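Search this blog
Search

Kitchen work, and a little on the wiping arm

January 14, 2024

I have been building a small wiping arm in my kitchen, on and off, under the name Horno. The job I want it to do is one I know well: degreasing the foil panel on the counter. Before writing any more motion code I went back to doing it by hand.
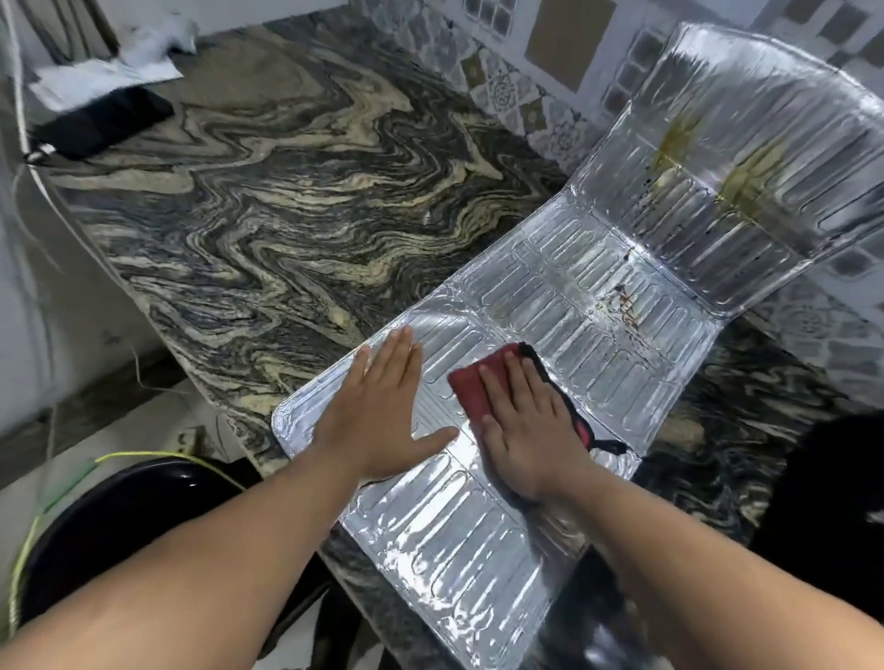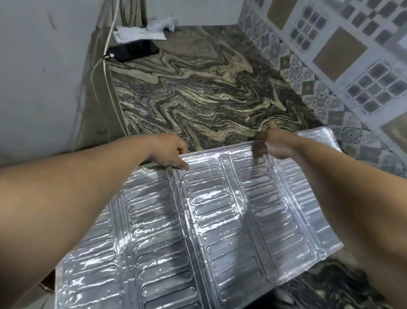

Filed under: Home builds

The foil is harder than a flat plate. The raised rectangles catch the cloth, and the sheet slides unless one hand holds it down. My first plan had a single arm and no clamp, so that plan is gone. I am printing two corner clamps with soft pads.

The red cloth stays. I tried a sponge on the test rig and it chattered on the ridges. Folded cloth over a foam block ran better, with the stroke set to 34 mm and the arm going along the rows. Going across them it stalled.

Grease is the other problem. The brown spots need more passes than the yellow smears, and my code treats every spot the same. I logged 1,854 strokes on scrap foil and the arm still skips the part where the sheet bends up. It needs a wrist joint there - the one I have only tilts around 50 degrees.

The controller is a secondhand Nummont board. It drops the connection when the shoulder motor starts, so I moved the motor to its own supply. No dropouts so far, but I have only run it that way for one evening.

Next is the wrist. I would like it mounted by April.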